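Break room foosball league – what's fair for the entry fee?
October 2022

skududska_fan
I run the foosball league at Pranby and we just hit 143 games, which is wild for a table that came out of somebody's garage! Trouble is the money. Last season we charged nothing and half the people quit showing up (I'm looking at you, second floor). The standings still go up on paper every week and people do read them.

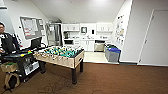
Do spinning shots count as a foul in your league? They do in ours, and the ball goes to the other team's goalie.

luo1117
I'd skip the fee. You charge people and suddenly everybody's a lawyer about the rules. We tried it over at Cetorura and the arguing got so bad

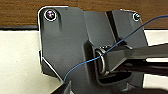 that two teams dropped out before November. Just let people play.

Shengli Zheng
Have to disagree with luo. A small fee is what keeps folks coming. Five bucks each, winner picks the lunch place, done. We took in 100 dollars that way and the only fight was over tacos.

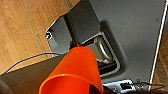 Seeding is where I'd put the effort, because random draws are brutal on new players. Write every name on a slip and split them into strong and new, then pull one of each for a team. A plain orange plastic cup like that one is all you need to draw from – no app, no spreadsheet. Ours took five minutes and even the grumpy guys were laughing.

luo1117
OK the draw idea I like. Still not paying five bucks to lose to my own boss lol. And if you do charge, at least
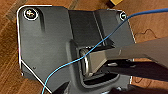
spend it on new balls, the old ones get so slick you can't pin anything.

skududska_fan
Fine, three bucks and new balls – I'll ask everybody at lunch.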